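Travdale Community Archive – Members' Forum
Collections care > Paper and printed material
Thread: Trimming replacement catalogue cards and folder labels

m_azevedo (Moderator)
18 July 2021, 09:14
Members will be aware that the parish card index is to be rehoused in July. The existing cards were cut by hand over several decades and vary in height by as much as 4 mm, with the result that the shorter cards are overlooked when the drawers are searched. It is proposed that replacement cards be typed and trimmed to a single size before the old drawers are emptied. The first batch will comprise 1,000 cards, covering baptisms and burials only.
Comments are invited on the stock to be used, the finished size, and the method of cutting. The original cards will be retained in boxes and will not be trimmed under any circumstances.
Madalena Azevedo

ctorres
09:52
I support the proposal in general. I would ask that the finished size follow the drawers and not a catalogue from a supplier. The Ploner cabinet in the reading room was built to order and its drawers are narrower than the standard pattern. Cards bought ready cut will bow at the sides and be damaged whenever a drawer is closed.

zulmira.neves
10:20
Could the moderator confirm whether the new cards are to be punched for the retaining rod? If so, the punching should be done after trimming. When the marriage index was renewed the holes were made first, and a good many cards sat crooked on the rod.

m_azevedo (Moderator)
10:41
They are to be punched, and the order suggested by Zulmira Neves will be followed. The drawer measurements given by Cristóvão Torres will be checked again before any stock is ordered.

v_cardoso
11:37
I must register a disagreement on the method. The quotation from Wevis for guillotining the whole batch was reasonable, and a powered guillotine cuts a full stack square in one pass. Cutting a few sheets at a time on a desktop trimmer introduces small errors, and small errors are precisely the difficulty we are seeking to correct. I see no advantage in doing this work ourselves.

ctorres
12:05
With respect, the quotation assumed that all the cards would be ready together. They will not be. Typing will proceed parish by parish, and there are 13 parishes. We should be sending out thirteen small parcels, each with its own carriage charge and its own delay.

v_cardoso
12:18
Then the typing should be completed first and the cutting done afterwards. I do not regard impatience as a sufficient ground for accepting uneven work.

c_patricio
13:02
May I offer some practical experience from the map room, where we trim folder labels most weeks? Uneven work generally arises from three causes: a blunt blade, too many sheets, and reliance on the printed grid.
The grid on a trimmer is a guide to the eye. It should not be used as the measure for a long run. We clamp a strip of thick board to the bed as a stop and push every sheet firmly against it, so that each piece is cut to the same length whoever is at the table. For card of the weight proposed we cut 2 sheets at once and no more. The first piece of each session is kept and marked, and later pieces are compared with it.
Worked in this way, our labels have been satisfactory. I would not claim that they match a guillotine to the hair.

zulmira.neves
13:30
Is the stop removed at the end of the session? I ask as other users of the table may not expect it.

c_patricio
13:44
It is removed, and its position is noted in pencil on the board itself. The blade is also locked down before the trimmer is left.

v_cardoso
14:26
I am grateful to Carolina Patrício for a clear account and accept that a fixed stop answers part of my objection. My concern regarding the stock remains. The Poirier card named in the draft has a pronounced grain, and if sheets are turned to save waste, half of the finished cards will curl one way and half the other. I ask that the grain direction be written into the instructions – long side upright, no exceptions.

ctorres
14:40
Agreed as to the grain. I continue to think the Wevis route unsuitable for this batch.

m_azevedo (Moderator)
16:10
Thank you all. The draft will be amended as follows. Grain direction will be stated. Cutting will be done in house for the first parish only, using a fixed stop, and punching will follow trimming. The results will be laid beside a sample from Wevis and members may inspect both in the reading room. Vitória Cardoso's objection is recorded and the method for the remaining parishes is left open.

c_patricio
16:33
I have no objection to a comparison.

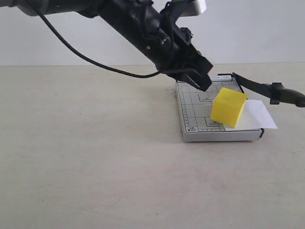

Attachment: white paper cutter with grey measuring grid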